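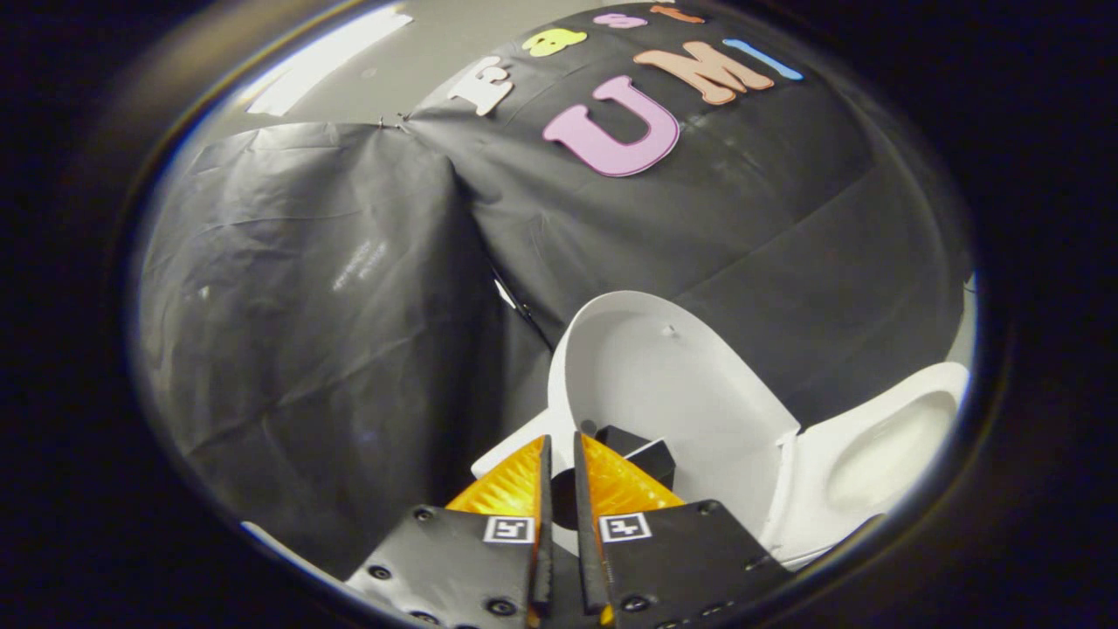

How often should a shared bathroom get a full clean?
Once a day works well for most shared houses, with a quick wipe of the toilet seat and lid in between.

Baltton Launches Free Bathroom Care Sessions in Arnidell

ARNIDELL, 21/09/2022 — Baltton is delighted to open sign-up for its first bathroom care sessions, held at Hevell House on Amegashie Street. Each group has room for 20 people, and every place is free!

The sessions grew out of a trial in June, when tenants kept asking the same things: what to use on limescale, how to get behind the hinges, whether the lid needs washing on both sides (it does — and the underside takes a minute at most). We loved those questions, and we've built the whole course around them.

Each course runs for three evenings. The first is all about the toilet, from the rim and seat down to the base, where dust likes to settle. Sinks and showers come next, then floors and drains. Cloths and gloves are provided, and everyone takes home a printed cleaning chart.

Sign up at the Hevell House front desk or call extension 1363. Beginners are very welcome, and so are teenagers who come along with an adult.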